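Workshop tips: setting up two grippers for folding laundry

I've had a few messages asking how I test fingers and cables on the folding bench, so I've put the useful bits on one page. Nothing clever, mostly things I wish I'd written on the wall in November when I started swapping parts between the two arms and lost track of which was which.

Start with one garment and stick to it. I use a plain green T-shirt, because a thin jersey shirt will find every fault in a gripper (a towel forgives you everything!). Keep the rest of the clothes at the back of the table where you can grab the next one without walking off. Whatever you choose, don't change the shirt halfway through a comparison. I did that once with the Nundine fingers and had to bin a whole evening's notes.

Pick a surface with a grid on it. Mine's pink squares with white lines, not to everyone's taste, but when I want the shirt back in the same spot I line the hem up with a row and off I go. No masking tape, no pencil marks to scrub off afterwards.

Now, fingertips. I tried the Skovville pads against the Mulanville ones, 120 grabs each, same shirt, same hem. The Skovville pads picked up a single layer far more often. The Mulanville ones grabbed both layers 16 times, and that's maddening when you only want the top one — you get a lovely confident lift and the whole shirt comes with it. They're much better at holding on during a stretch, though, so I've kept them in the drawer for trousers.

Go for the hem if you can. The double stitching gives the fingers something thicker to close on. In the middle of the cloth, come straight down, press lightly and then close. If the fabric skates away, you're pressing too hard or too slowly, and I'd change the speed first.

Cables next. Leave a decent loop at the wrist so it can turn all the way without tugging on the plug, and fix it with zip ties. Turn the wrist by hand, both ways, before you pull the last tie tight. Ask me how I know.

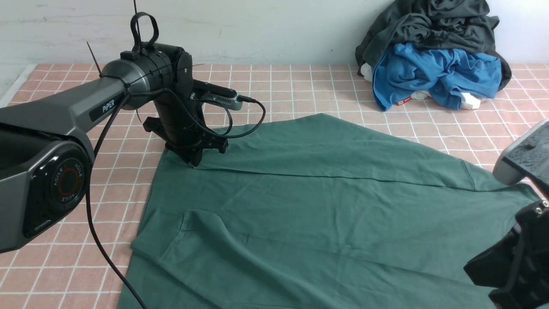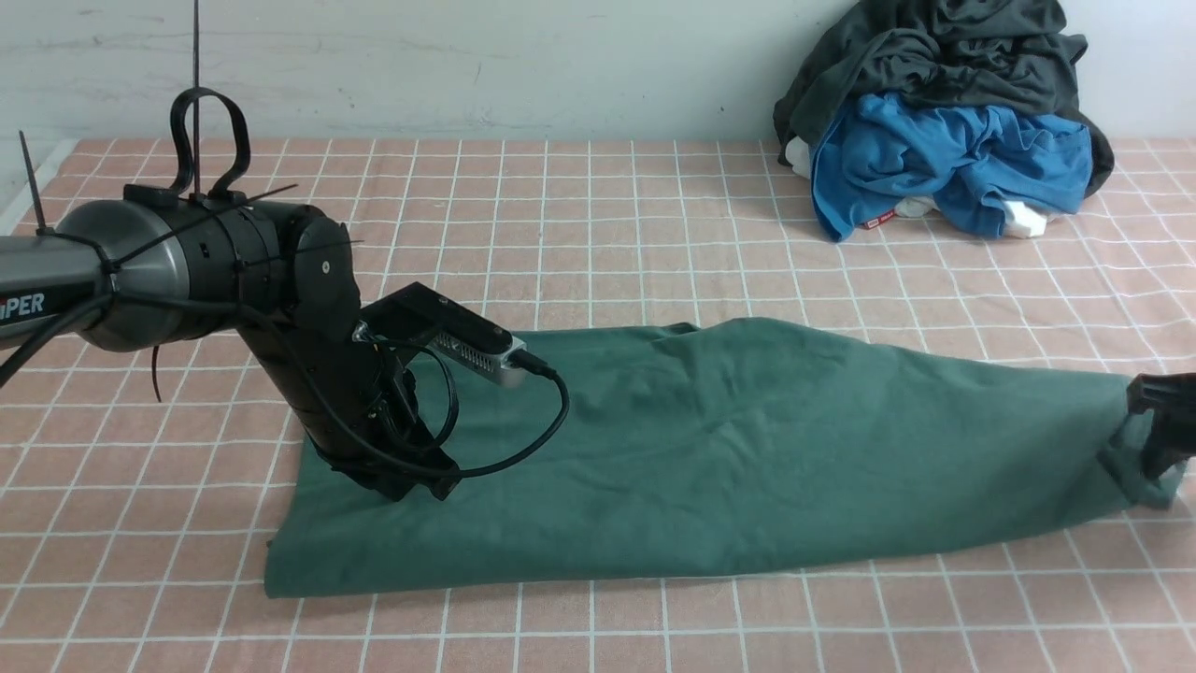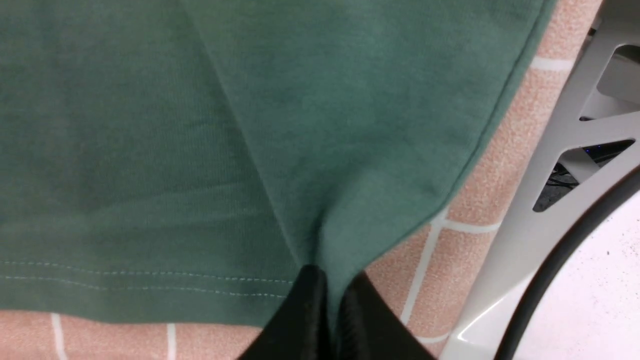

Green shirt, pink squares.

On to controllers, then. I ran the Ó Néill box for 2 weeks before going back to my old one. The new one is smoother at low speed and I do miss that, but it forgets its saved positions if you switch it off at the wall, and I always switch things off at the wall. Liam Nic Aodha wrote to say there's a setting for it, three menus down, so I'll give it another go.

Last thing: number your log entries and never reuse a number, even for a run you've scrapped. I'm on 3474 now. Write the finger type next to every one, and the speed, and which side was pulling. Wipe the pads with a barely damp cloth at the end of the evening and let them dry with the fingers open. Fluff builds up quicker than you'd think, especially off new cotton, and a pad that slipped all night will often be fine again by breakfast.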